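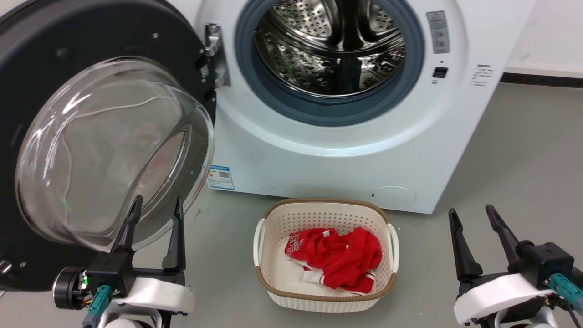
Week 4: Washing clothes so they last

Last week was fibres, and I know some of you found it a bit dry, so tonight we get to the part where you can ruin things. I've taught this session a fair few times now and I still change it every term, usually after I've shrunk something of my own.

Bring the handout from week 3 if you kept it. The fibre table on the back is the bit you'll want.

What washing does to cloth

There are four things going on in any wash: water, heat, detergent and movement. If you turn one down you can usually turn another up to make up for it. A cool wash with a long soak gets a shirt as clean as a hot quick one, most of the time (grease is the exception, and we'll come to grease).

Movement is the one people forget. A drum lifts the clothes up and drops them back into the water, over and over, and all that rubbing is what shifts the dirt. It's also what makes jumpers bobble and black jeans go grey along the seams. Wool minds it most. The little scales on the fibre catch on each other and lock, and once that's happened you have felt — lovely if you were after felt.

So: delicate programmes are gentle mainly because the drum turns less. I used to think it was all about temperature and I was wrong about that for years.

How full is full?

For cottons, load the drum loosely and leave enough space to fit your hand in above the clothes. For synthetics, half full. For wool, less again, a third at most. Overloading gives you creases and powder marks. A tiny load is hard on the machine in a different way, as one wet towel on its own will throw the spin off balance and you'll hear it all over the house.

Spin speeds

Spin speed is in turns per minute. My rule at home is 1,000 for everyday cotton and bed linen, and I don't bother going higher. Higher gets more water out, yes, but it presses creases in so hard that I lose the time again at the ironing board. For anything silky I drop it as low as the machine lets me and roll the thing in a towel afterwards.

Detergent, and how much

Less than you think! Nearly everyone in this room is using too much, me included until I took this seriously. Extra detergent doesn't rinse out properly, it stays in the cloth, and then the cloth feels stiff and grabs dirt faster. If your towels have gone crunchy, run them through once with no detergent at all and look for suds. You may get a shock.

Powder has bleach in it as a rule and liquid doesn't. Powder for whites, liquid for colours, and a proper wool wash for wool (the enzymes in ordinary biological stuff go for protein, and wool is protein).

Grease and other stains

Grease wants washing-up liquid, rubbed in dry, before any water goes near it. Blood wants cold water, always cold. Tea and red wine want something with bleach in it, if the colour will stand it. Test on an inside seam first. Don't tumble dry a stain you haven't finished with — heat sets it and then it's there for good.

Keeping the machine clean

Mould likes the folds of the rubber seal round a front loader's door. Wipe it out after the last wash of the day, then leave the door ajar if there are no small children or cats about. Take the drawer out and scrub it under the tap. Once a month, run the hottest cotton programme with nothing in it.

For next week

You need 2 squares of plain wool knit and 2 of cotton, cut from something old (charity shop jumpers are ideal, check the label says pure wool). Draw round each one on paper before you wash anything, so you've got the starting size to compare with. Wash one of each cool and one of each hot, dry them flat, and bring all four along with your drawings. Label them. I can't tell you how many mystery squares I've been handed.

Reading is chapter 3 in the course book, and the care label chart if you haven't learnt it yet. We're in room 102 again, and the kettle works now.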